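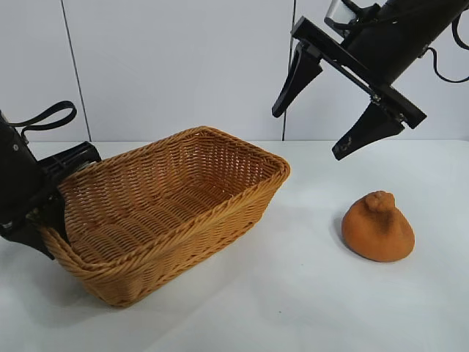

I look after the meeting room at Skandlow, and most of my tips come down to having less stuff on the tables! Pens go in mugs, one mug for every 3 seats. Jugs get filled 10 minutes before the start, never earlier, or the ice is gone by the first slide.

For a room of 34 I put out two tea stations, one each end.

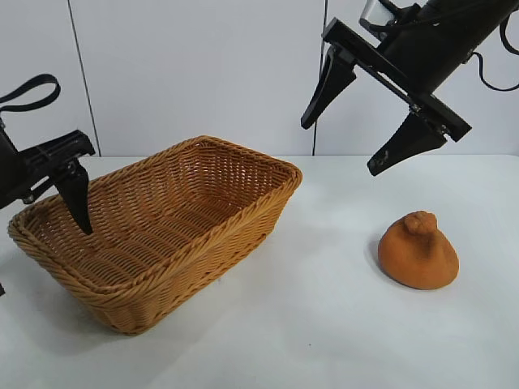 A plain woven basket, good for bread rolls or name badges.

Coffee rings on a white table? Bicarb on a damp cloth, rub gently, wipe off. Sticky tape marks come up with a dab of cooking oil (do wash it off after, I've ruined a set of handouts that way).
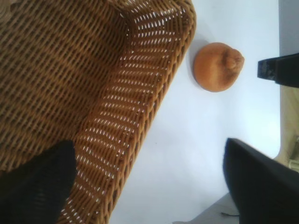 Close-up of the weave. Crumbs love it, so line yours with a napkin.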